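How many demonstrations before a two-arm sorting task is worth training on?

Posted 18/02/2026 in Robots & Automation, Rivville Help Board

We have a two-arm setup and want it to sort wrapped candy into two buckets by color. Everything I read says "collect more data" and stops there. So far we have 16 good runs from one operator. A vendor pitched us Clerkari at 599 a month to label and "balance" our recordings, and I have a hard time believing software can balance 16 runs of one person doing the same thing. Does anyone have numbers from real work and not from a sales deck? Also, do I need clutter on the table or does that just slow the operator down?

kondo_bench

16 runs will get you a nice video. The policy will learn where your operator likes to put the candy and fall apart when you slide a bucket over by a hand's width. I wouldn't pay anyone to label that.

What we do now is move something before every run. Buckets, candy, the thing in the middle, all of it. We change operators every 10 runs, because people have habits they don't notice. Keep the fumbled grasps if the operator recovers, and throw out the ones where they gave up. I used to delete every run that wasn't clean and I think that cost us most of June.

On clutter: yes, put something in the way. We use a fake succulent in a patterned pot. It's wide, the leaves hang over the rim, and it blocks the view of whatever is behind it from a low camera. It does slow the operator down. I still can't prove it helped as much as moving the buckets did, and I'm suspicious of anyone who says they can without a held-out test. Photo at the bottom of the page.

Pasaribu

more data. we did it with a lot and it worked fine

rivville_shopfloor

"Worked fine" on what, though? If you tested on the same table with the same buckets in the same spots, you tested memory.

Set aside 13 layouts before you record anything else. Write them down, never train on them, and run all of them each time you retrain. If the score stops moving, stop collecting and look at your cameras. Shiny tabletops gave us more trouble than too few runs ever did - reflections of the buckets kept getting picked up as part of the bucket. Clerkari may be good at labels, I haven't used it, but ask them for results on layouts they didn't record.
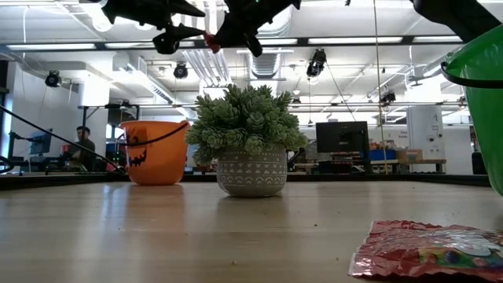 Candy sorting table with the succulent between the orange and green buckets (kondo_bench)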